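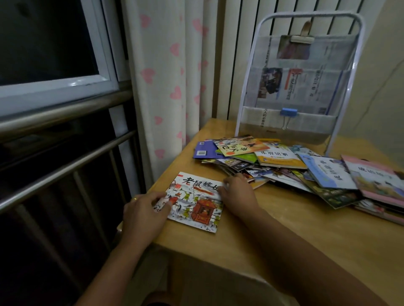 OK so the Mikham parcel theft case finally got a real update and I have been glued to it all morning. Quick thread for anyone who lost stuff this summer.

Police picked up 14 people between Mikham and Grillholm. Most of them were caught at a storage place off the Orach road, and the others were at home when officers knocked.

They found 3,361 packages in there! Some still had the tape on. I keep thinking about my neighbor's birthday order that "got delivered" in July and never showed up.

The way it worked, according to the detective on the case, Shireen Molefe: somebody got hold of delivery routes, passed them along, and a driver in a plain vest came by right after the real one. Simple as that. I'd have waved at the guy.

So far 167 people have been matched to their stuff. If you filed a report you should get a call. If you didn't file one, you still can — the front desk at the Msimang Street station takes them until six, and bring your order number if you have it.

Somebody asked about the reward. It's $2,000 and it's for the two who are still missing, not for the ones already arrested. Please don't go looking for them yourself, just call the station.

Also please stop posting that delivery driver's picture in the Grillholm group. He was cleared. He's had people yelling at him on his route and he had nothing to do with any of this.

First hearing is at the county court, no time posted yet. I'm going to try to get a seat, will add to this thread if I do.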